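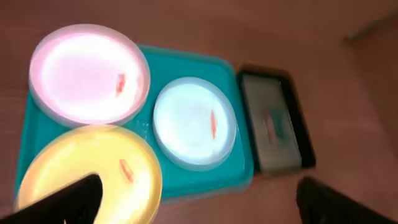
What does the Pellix two-arm kit cost to run once it is on the bench? The software license is 90 dollars a month, and the arms need one calibration every 28 days.

Kairys ships the kit in two cartons. Ingeborg Grube, our test engineer, had both arms bolted down and talking to the controller in 53 minutes. The manual is thin on error codes – 1117 is listed only as "arm fault." 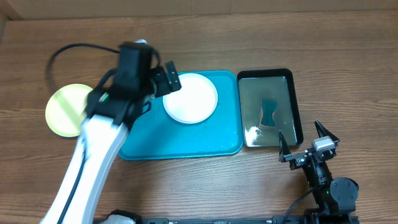 Grip control is the main change over the October firmware. Closing force is now set per arm, in software, and the two values are stored separately. Flat tableware is a fair target for it, and a white plate on a teal tray gives the left gripper only a slightly raised rim to work with. The default force is too high for thin rims. We lowered it before going further.

Camera setup is less finished. Each view has its own exposure menu, and settings do not carry over between them. 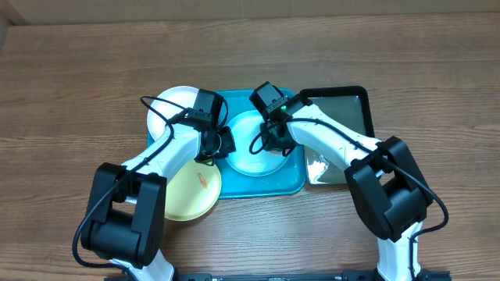 Both Pellix arms over the teal tray and light-blue bowl.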